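Zikari two-arm kit: anyone actually paid for one?
Workbench > Kits and Arms > Reviews
302 views

tinplate_ruaridh
Been eyeing the Zikari tabletop pair for the makerspace. The product page promises "household manipulation out of the crate," and I have been promised things by crates before. Does anybody own one, and would you buy it again?

vangelis_e
Own one, would buy it again, would not buy the support plan again. The arms are fine. The support plan is a man named Rees who replies to every email with a link to the manual I was asking about.

Setup took me two evenings. The first evening was cable routing.

hrissanen
I'm going to be the grump. We trialed it against the Grenero set and sent the Zikari back. The grippers are decent but the wrist cables hang where you want to work, and the teaching software forgets your zero position if you look at it sternly. For that price I want clips in the box.

vangelis_e
Clips are in the newer box. Three of them, for two arms, so you get to choose a favorite.

hrissanen
I rest my case.

mirka_iv
We've had ours running since October, mostly on drawer tasks. My review, in the order I'd want to read it:

1. Reach. Good on a table this size. Both arms get to the middle with no drama, and one can work at the back of a box while the other is at the drawer in front.

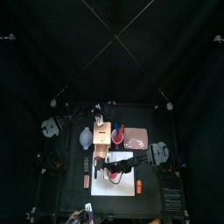 2. Cables. Hilkka is right, they droop. We re-tied ours and they still loop by the wrists. It bothers me less than it bothers her, but I also own a car with a door that only opens from inside.

3. Fingers. The pale tips grip small blocks well and anything shiny badly. Budget for spares. Ours wore smooth after 100 hours or so of my students being enthusiastic.

4. Software. Recording a motion is easy. Editing one is like fixing a typo by retyping the letter.

tinplate_ruaridh
Useful, thank you. Is the black curtain part of the kit or did you add that?

mirka_iv
Ours. Bought separately, nothing to do with Zikari. Any dark cloth will do if your room has windows.

sheena_h
Counterpoint to the Grenero love: I have the Grenero. It is lovely, it is quiet, and it lifts slightly less than my cat does. If you only want to move foam blocks, go for it. If you want to pull a drawer that sticks, get the Zikari and make peace with the cables.

hrissanen
Wax the drawer.

sheena_h
I am not waxing furniture to accommodate a robot.

hrissanen
Then you're paying extra for a stronger arm to avoid a candle. Your money.

tinplate_ruaridh
Leaning Zikari, no support plan. Zeredier has one listed as open box, missing the manual.

vangelis_e
Email Rees. He'll send you the link.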